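Wedlow Shared Office
Minutes of the users' meeting held in the ground floor room, Mar 14, 2020

Present: Anqi Shao (chair), Tùng Tăng (minutes), members from the Ostano and Rolevar desks, and two members renting by the month. Apologies had been received from Yu.

1. Minutes of the last meeting

The minutes were agreed with one correction. Under item 4 the key to the stationery cupboard was said to be kept in the kitchen drawer. It is kept on the hook inside the post room door. Tùng Tăng has changed the file copy.

2. Matters arising

The blind on the street side has been mended. The invoice was £40 and has been paid.

The second kettle has not been replaced. Anqi Shao will order one this month, the same size as the old one.

The window by the photocopier still sticks. Carried over.

3. Clearing the curved desk

The chair reported that the large curved desk has become a place where things are put down and left. It is meant to be free for anyone who needs a wide surface, for laying out printed work or for a short meeting, and two people had asked for it in the past month and gone elsewhere.

Tùng Tăng had gone round it before the meeting and read out his notes. The boxes at the back have no name on them: a black one standing on a larger dark brown cardboard one, and a smaller brown one next to those. There is printed paper on the desktop, a small orange-brown box towards the curved end and a dark purple card with white lettering propped up next to it. The black Lenovo mouse is wireless and has no label either.
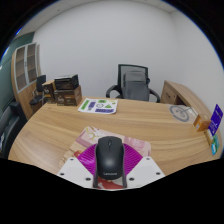 Anqi Shao said she would sooner see the boxes go to the shelf than under the desk, as anything put under there last August was still there at Christmas and people had been knocking their knees on it. She asked that the printed sheets be kept flat in a folder until somebody claims them, and not stacked with the scrap paper.

A member from Rolevar asked whether the desk could be booked. The chair said a booking sheet had been tried on the meeting table and had not been kept up. It was agreed to leave the desk unbooked and look at it again if there is a clash.

There was some discussion of how long unclaimed items should be kept. Ostano suggested a month. Others thought this too long for paper and too short for equipment. The following was agreed:

Boxes to be moved to the lower shelf in the post room, unopened, with the date written on a slip.
Paper to be kept for 10 working days and then recycled.
The mouse and any other equipment to go in the top drawer of the reception cabinet until claimed.
Everyone to put their name on anything left out overnight.

Action: Tùng Tăng to move the items and send a list to all members.
Action: Anqi Shao to buy labels and a marker pen for the post room.

It was also noted that the wood-grain top marks easily. Members are asked to use a mat under hot cups and to wipe up spills with a damp cloth only. The spray under the sink is for the kitchen worktop.

4. Storage

The post room shelves are close to full. Ostano has four crates of leaflets there and will take two of them away before the end of the month. Rolevar asked for one more shelf. The chair has had a price of £258 for a metal unit, delivered but not put together. Members felt this was high for what it is. It was agreed to clear first and decide at the next meeting.

Action: Ostano to remove two crates.

5. Kitchen

The fridge is to be emptied on the last working day of each month. Anything without a name will be thrown away, including sauces. The dishwasher tablets have run out again. It was agreed to take the cost from the coffee money.

One member asked that the bread bin be moved away from the radiator. Agreed.

6. Heating

The timer is still an hour out. Tùng Tăng has the instruction book and will reset it. Members who come in early are asked not to turn the dial in the corridor, as this cancels the evening setting too.

Action: Tùng Tăng to reset the timer.

7. Any other business

The spare door fob that was on the board is missing. Whoever has it should hand it back to Anqi Shao.

Yu had sent a note asking for a second coat rail. There is room for one behind the inner door, and Rolevar has a rail it no longer needs. Agreed to put it there if it fits.

8. Next meeting

Date to be sent round by email. Storage and the window by the photocopier to be on the agenda.

Minutes taken by Tùng Tăng. Corrections to him before the next meeting, please.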